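Taking Care of Candles, Wax and Brass in the Prayer Corner

Many people who keep a small prayer corner at home ask me the same questions before Easter, when the candles burn longer than in the rest of the year. I looked after the sacristy in our parish in Salunau for a long time, and most of what I know I learned there from Inese Sepp, who had the keys before me. I write it down here in the order in which I normally do the work.

Wax on the cloth

Do not touch the wax while it is warm. It is tempting, but you will only push it deeper in the linen. Let it become hard, then put the cloth in the freezer for 20 minutes. After this the biggest pieces break away with the fingernail or with the back of a butter knife.

For what remains, lay the cloth between two sheets of plain brown paper and go over it with a warm iron, no steam. Change the paper as soon as it shows a grease spot. Kitchen paper works also, but choose one without printed pattern, otherwise the flowers will move to your altar cloth. I have seen this happen with a very old piece of lace and the owner was not happy.

Colored candles leave a stain even when all wax is gone. Dab it from the back side with a little rubbing alcohol on a cotton pad, and wash the cloth afterward as usual. Test a corner first. Red is the worst color, and the deep purple used in Lent comes after it.

Wax in the glass holders

The small glasses for votive lights can be cleaned in a simple way if you put 2 spoons of water in the bottom before you place the new candle. The rest of the wax then lifts out in one piece. If you forgot the water, stand the glasses in a pan with hot water from the tap until the wax gets loose around the side. Never pour melted wax in the sink! It becomes hard again in the pipe, and the plumber in Grīnberga charged our parish for half a day.

Collect the old wax in a tin. Feng-yi Hsieh melts hers every April and makes fire starters with sawdust and egg cartons, and they burn very well.
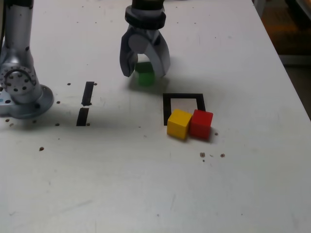 Brass candlesticks

First look if the brass is lacquered. Lacquered brass looks yellow and even, and it needs only a soft cloth with water. If you polish it, you will scratch the lacquer and the spots will come in the scratches.

For brass without lacquer I mix flour, salt and white vinegar until it is like thick yogurt. Rub it on with an old cotton sock, wait a few minutes, rinse it off with warm water and dry at once. The drying is more important than the paste – a drop that stays in the foot of the candlestick makes a dark ring by the evening. For the deep lines in the ornament use a soft toothbrush, never a metal one.

Silver plate is another matter. The vinegar paste is too rough for it. Julián Olmedo, who repairs church silver, told me to use only a mild soap and a silver cloth, and to stop when the piece is clean, even if it does not shine so much as you wish.

Smoke on icons and pictures

Soot from candles and incense goes everywhere, but it goes first to the picture hanging above. Move the candle a hand's width forward and cut the wick short before each lighting. A long wick is the reason for most black spots on the wall.

A printed icon behind glass can be cleaned with a damp cloth. Spray nothing directly on the glass, as the liquid runs under the edge and the paper makes waves. A painted icon on wood you should only dust, with a soft dry brush, from top to bottom. If the paint is lifting, do not brush it at all and ask a restorer.

Incense burner

Put a layer of clean sand in the bowl under the charcoal. It protects the metal and keeps the stand below from getting too hot. The ash must be completely cold before you empty it. I leave mine until the next morning and then I carry it outside in a metal cup. The sticky brown resin on the inside comes off with hot water and baking soda, if you leave it to soak one hour.

Palm branches

Dry palms from last year become brittle and drop small pieces behind the furniture. If you keep them behind a cross, tie them with cotton thread and shake them outside from time to time. When the new ones come, many parishes accept the old ones back to make the ashes. Please take off the ribbons and the wire first.

Storing the candles

Keep beeswax candles lying flat, in paper, in a cool drawer. The white dusty layer that comes on them is natural and goes away if you rub it with a nylon stocking. Candles that became bent can be put in lukewarm water until they are soft and then rolled on the table with the flat hand.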